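職場における自動化と働く人への影響
社員食堂の配膳・下膳作業を対象として

1班　提出日 2020年10月31日

1. 調査の目的
食器を扱う仕事は、洗浄機の導入が進んだ後も、並べる、集めるといった部分が手作業で残っている。私たちの班は、食品会社ミノレオ(Minoreo)の社員食堂を対象に、この部分が自動化されると働く人の仕事がどう変わるかを調べた。

トレーと食器を扱う作業
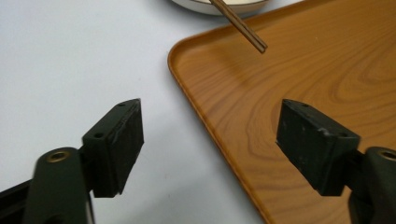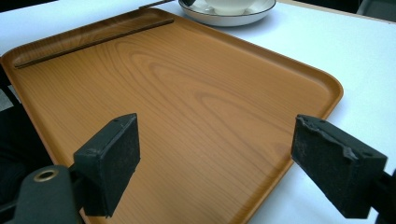
2. 調査の方法
食堂の従業員10人に聞き取りを行い、責任者のリート・ポストマ氏から作業記録を見せてもらった。記録にあるトレーの扱い枚数は、1か月で3,024枚である。機械側の事情は、装置の開発を行うフェルブルッヘン社のルーリー・イネス氏に質問した。

3. 結果
食堂では1月に、トレーを洗浄口まで運ぶ搬送装置「ロケッティ」が入った。従業員10人のうち7人が、腰や腕の負担が減ったと答えた。一方で、箸や小皿の仕分けは人の手に残り、同じ場所に立ち続ける時間が長くなったという意見も出た。
イネス氏によれば、箸のように細いものは置かれる向きが毎回違い、縁のあるトレーの中では指先を入れる角度も限られる。茶碗とカップでも持つ位置が変わるため、一つの動作ですべてを済ませることは難しいという。

4. 考察
搬送装置で減ったのは運ぶ作業で、見分けてつかむ作業は減っていない。勤務表では、洗浄口の担当が二人から一人になり、空いた一人は盛り付けに移った。移った人は仕事の幅が広がったと話したが、残った人は話し相手がいなくなったと述べている。
装置が止まったときの対応は、説明を受けた二人だけができる。ポストマ氏は手当の対象にしたいと話していたが、調査の時点では決まっていない。この点は導入前に決めておくべきだったと考える。

5. 今後の課題
夜の時間帯に働く人には話を聞けなかった。また、客が食器を戻すときの置き方をそろえれば仕分けの負担が軽くなる可能性があるが、客の側の手間が増える。次回は利用者にもアンケートを行い、置き方の案内を出した場合と出さない場合を比べる予定である。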